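Lemley Updates Sorting Rules for Household Plastics

26 April 2022

The city of Lemley has issued revised sorting rules for household plastics, replacing the guide that has been in use since the curbside program began. The new rules change how rigid kitchen plastics are handled and drop the older practice of sorting by resin number alone. They apply to all single-family addresses and to apartment buildings with up to 14 units. Larger buildings are served under private contracts and will continue to follow the instructions posted in their enclosures.

Under the old guide, residents were asked to find the number molded into the base of an item and compare it with a printed chart. The revised guide sorts by shape and former use. Bottles, jugs, jars and tubs go in the blue cart. Rigid housewares, such as plates, bowls, strainers, measuring cups and storage boxes, are to be taken to the drop-off bay at the Robles Street transfer station. Film, bags and foam remain excluded from both. 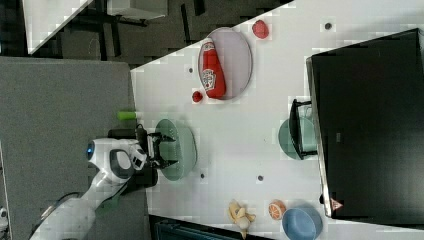

The change follows a contract with Prillano, the processor that takes over the city's mixed plastics this month. Prillano's sorting line uses near-infrared scanners to identify containers by polymer, and its acceptance limits are stricter than those of the previous contractor. Loads with more than 4 percent non-container material by weight can be downgraded or returned at the city's expense.

Housewares are a problem on that line for two reasons, according to the technical appendix to the contract. Many are molded from blends or carry fillers that the scanners read inconsistently. Wide, flat pieces also tend to ride on top of the paper stream at the first screen and end up in the fiber bales.

"A plate and a bottle may both be polypropylene, but they don't behave the same way on a screen," said Dayana Barajas, materials manager for the city's solid waste division. "The plate goes with the paper. We then have to pay to have it picked out."

An audit carried out before the contract was signed examined 486 carts on four collection routes. Rigid housewares were the largest category of misplaced plastic, ahead of toys and plant pots. Bottles with food residue were the next most frequent fault.

Squeeze bottles are accepted in the blue cart, including those used for ketchup, mustard and syrup. Residents should empty them, rinse once with cold water, and put the cap back on. The previous guide told residents to throw caps in the trash. Labels and shrink sleeves may be left in place unless the sleeve covers the entire bottle, in which case it should be torn off along the perforation. 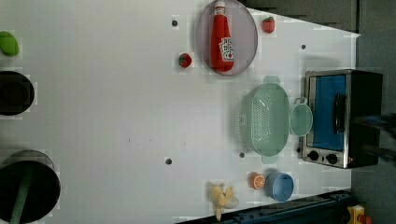 Ketchup bottles go in the blue cart; colanders and plates go to the drop-off bay.

Metal cookware is outside the plastics rules but is covered in the same leaflet. Pots and frying pans are accepted in the scrap metal container at the transfer station, with or without a nonstick coating. Plastic handles need not be removed. Small appliances with a cord are accepted at the electronics counter at no charge, limited to two per visit.

Material collected at the drop-off bay will be baled separately and sold to Narex, a compounder that grinds mixed rigid plastics into feedstock for pallets and drainage products. Narex requires a minimum bale weight of 1000 pounds. The division expects to ship one load every few weeks, depending on volume, and has set aside covered storage behind the scale house.

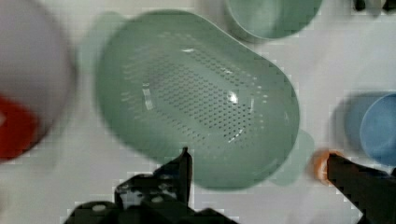
Items left at the bay should be clean and free of metal parts. Screws, springs and wire hangers must be taken out. Silicone, melamine and rubber are not accepted, nor is anything that has held motor oil, pesticide or pool chemicals. Pieces that can be cut with scissors are generally too thin for the grinder and should go in the trash.

Color does not affect acceptance at the bay. In the blue cart, black plastic tubs remain excluded, as the pigment absorbs the scanner's light and the tubs pass through to residue.

Cart inspections under the new rules will start in phases. During the first phase, crews will leave a tag on carts that contain housewares or film but will empty them as usual. After that, tagged carts will be left unemptied until the material is removed. No fines are planned.

The leaflet is being mailed with April utility bills and is available at the transfer station office. Residents who have questions about a particular item can bring it to the Robles Street counter during regular hours.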